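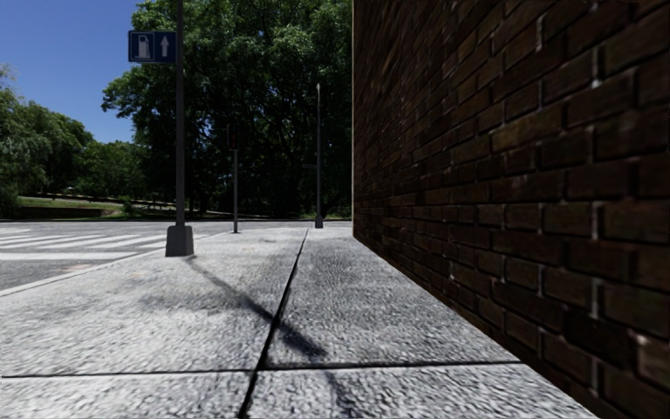 Fig. 1. Sidewalk along the brick wall, looking toward the corner.

# Minutes Played and Fourth-Quarter Free Throws

Project report, Sports Statistics
Group: Awuor Nyaga, Dennis Mutiso, Mwende Koech
Instructor: Lurdes Gouveia

## 1. Question

Our group wanted to know if players who stay on the court longer shoot worse from the free throw line late in a game. Coaches in our league say this a lot. We used the women's team at Clorness College, where Mwende keeps the scorebook.

## 2. Data

We took free throws from the home games and from the road games at Skavano and Cinomthorpe. For each attempt we wrote down the shooter, the quarter, the result and the minutes she had played up to that point. Overtime was left out. Technical free throws were also left out, as the coach picks the shooter for those.

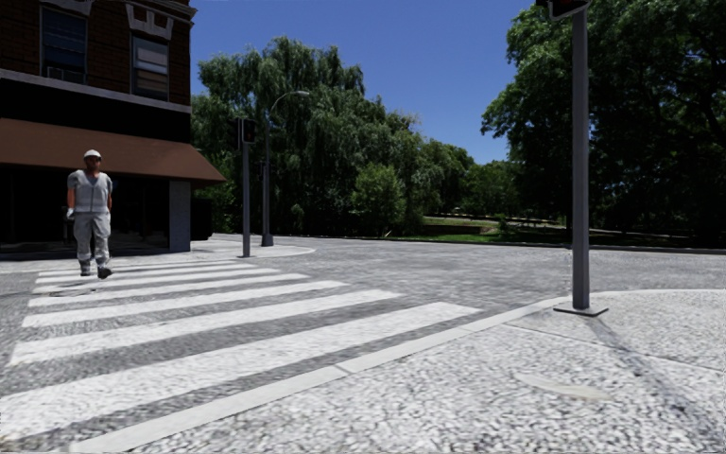 That gave us 300 attempts. The minutes came from the substitution log, which is kept by hand. In the first two games in November the log had gaps, and Dennis filled them in from the game video. Where the video didn't show the substitution, we used the nearest whistle.

## 3. Method

We split the attempts into two groups. "Rested" means the shooter had played less than three-quarters of the game so far. "Tired" means she had played more than that. We then compared the share of made shots in each group for the fourth quarter only.

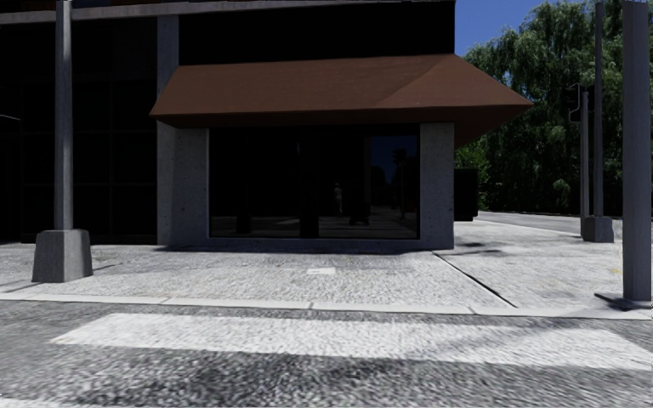
Only 37 of the fourth-quarter attempts fell in the tired group, and most of those belonged to the two starting guards. Both are good shooters, so a plain comparison makes the tired group look better than it should. To deal with this we also compared each guard with her own first-half shooting.

## 4. Results

The tired group made a slightly higher share of its shots than the rested group. Compared with their own first halves, one guard was a little worse and the other was the same. Neither change was large enough to pass the test we learned in class.

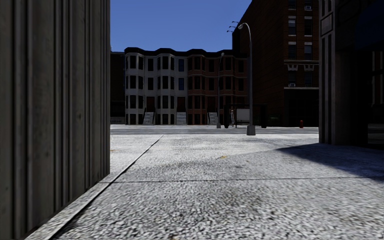
Erick Mfinanga, the assistant coach, read our draft and pointed out that late fouls are often given on purpose to weak shooters. This would pull down the rested group. We didn't record which fouls were intentional, so we can't check it with this data set.

## 5. Next steps

We would add the men's team and mark intentional fouls in the scorebook from the first game. The spreadsheet is in the class folder under Nyaga.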